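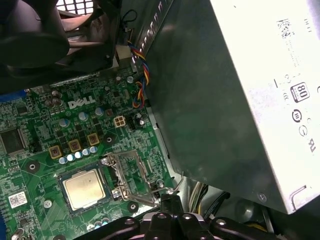

Ulla thinks the ear rinse is too thin to stay where you put it, and she would rather we thicken it before anyone tries it on another dog. She left that on a note stuck to the batch sheet, with a second line saying the smell is fine.

March, bench notes, pet care room

Rinse batch 2 (Dudek base)

Made up 600 ml this morning. Base is the Dudek one, same as last time, with the glycerin raised a little and the witch hazel left alone. Clear at first, slightly cloudy after it cooled. Went through the coarse filter without trouble. pH strips read between 5 and 6 on three tries, but the strips are from the old tube and the colors on the label have faded. Need to open the new tube and repeat.

Thickness: Ulla is right. Tipped a capful down the plastic ear model and it ran straight out onto the tray. The Fotance bottle we keep for comparison clings for a few seconds and then slides. Ours does not cling at all. Xanthan is the obvious thing. Start low, since last summer's lot turned to jelly in the bottle and we had to cut the tops off to get it out.

Plan:
Split what is left into four jars.
Jar A no change.
Jars B, C, D with xanthan, lowest to highest. Wet the powder in glycerin first or it clumps.
Leave on the shelf overnight with lids on, then do the tip test again.

2:40 pm
B and C done. D has lumps. Stick blender got most of them but now it is full of air, so D is no use for looking at clarity until it settles. Room is 68 on the wall thermometer.

Ear wipes

The Bostside pads soak up far too much. Weighed one dry and one wet and it holds nearly the whole dose, so very little would get onto the skin. The thinner pads from the sample box let go of the liquid better but fray when you rub them on the rough side of a towel. A dog shaking its head halfway through would probably finish them off. Asked for samples with a stitched edge. No answer yet.

Also the lid on the pad tub does not close unless you press both sides. Fine for us, not fine for someone holding a spaniel with the other hand.

Home trial

18 forms back so far. Most say the dog put up with it. The complaints are the same ones as before: bottle tip too hard, cold liquid, hard to tell how much went in. Two people wrote that they warmed the bottle in a pocket first. Could go on the label as a suggestion, but check with Elżbieta before adding any wording – she wants nothing on there that sounds like treatment advice. The label line about stopping if there is redness or head tilt and calling the vet stays as it is.

One form came back with the breed filled in and nothing else.

Still to do
New pH strips, repeat on jar A.
Tip test on all four, write down seconds this time.
Soft tips: Amine has a silicone one in the catalog, find out if it fits our neck size.
Move the old lot off the top shelf, the labels look too much like the new ones.
Ask Ulla which ear model she used – the big one drains faster than the small one and we should both use the same.

5:15 pm
D has settled a bit. Still lumps at the bottom. Will remake it with the powder sifted.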